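Speaker notes: "Where Does the Orange Go?"
Dilthorpe evening talks, Flora Lennox
Slot is 20.00, after Kwan-ho Man on gutters. Don't mention gutters.

OPENING
Wait for the chairs to stop scraping. Say hello. Skip the joke about bananas, it died at Zidley.

Start with the confession: I own 319 books and one fruit plate, and it's the plate I get letters about.

Ask for a show of hands. Who keeps fruit in the fridge? Who keeps it in a bowl nobody has seen the bottom of? (Pause. Let them look at each other.)

THE BOWL PROBLEM
Deep bowls are where oranges go to be forgotten. The top layer gets eaten, the bottom layer gets a beard. My aunt in Plaltdale had a cut-glass one that weighed as much as a dog, and we all knew better than to reach past the second row.

A shallow plate holds less and hides nothing. If you can only fit three oranges, you buy three oranges. People find this upsetting. Let them.

THE DARK THINGS AT THE BACK
Every table grows a back row. Stands, boxes, the thing with the handle. They come for a weekend and get their mail forwarded. I have no cure. My rule is that they may have the wall side and the plate gets the open ground.

SLIDES 2 AND 3 (leave each up for a slow breath, drink some water)

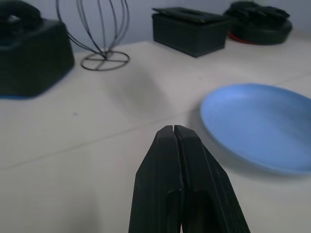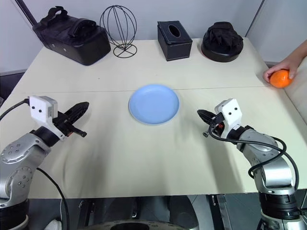
Slides 2 and 3: the light blue plate on the pale table. The orange is in slide 3, at the right, in the hand.

Points while slide 3 is up:
- Blue under orange. Yes, opposite sides of the color wheel, yes, I read that on a paint can.
- Raised rim. Oranges roll. A flat board is an invitation.
- Go back to slide 2 if anyone asks about the wire stand. Say "it's a wire stand" and move on.

THE SENGAR QUESTION
Someone will bring up the Sengar tiered rack. Be polite. Two tiers means an upstairs, and fruit that lives upstairs gets ignored by short people. I speak as one.

HOMEWORK
Empty the bowl tonight. Wash it. Put salad in it like a normal person. Pick one shallow plate and give it the middle of the table for a week.

If running over, cut the aunt.
Questions, then hand the microphone back to Kwan-ho, who will want it.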